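Clearing Up After Lunch: A Talk With the Manager at Bustley
1/31/19

The lunch counter at Bustley serves rice six times a week and throws away less of it than it used to. The woman who has managed the room for 20 years puts that down to the clearing table.

"People think the work is in the cooking," she said. "I can teach the cooking in an afternoon. Clearing takes longer."

Her rule is that food comes off first, then paper, then the dishes. Rice gets its own tray with a lip on it. Wrappers and tissues go in a clear container so the staff can see what has been thrown in there.

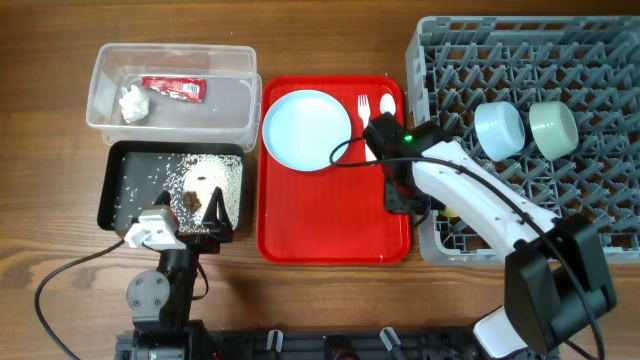

"Rice is the worst of it," she said. "It goes everywhere — you tip a plate and half of it misses. So I want a dark tray, where the grains show up. On a white one you'd leave a spoonful behind and stack it."

She is just as firm about the forks and spoons. They stay on the serving tray until the plate has been lifted off, and then they go to the sink together. Last August the counter lost so many that she had to reorder from Halonen, at a cost she would rather not repeat.

"They were going out with the leftovers," she said. "I went through 2 bags myself to check."

The counter now sends out about 3,000 lunches a month. She still wipes down the serving trays herself at closing. The red ones scuff, she said, but they last, and she has no plans to replace them this year.

"If the rim is good, the tray is good," she said. "I'll look at them again in the summer."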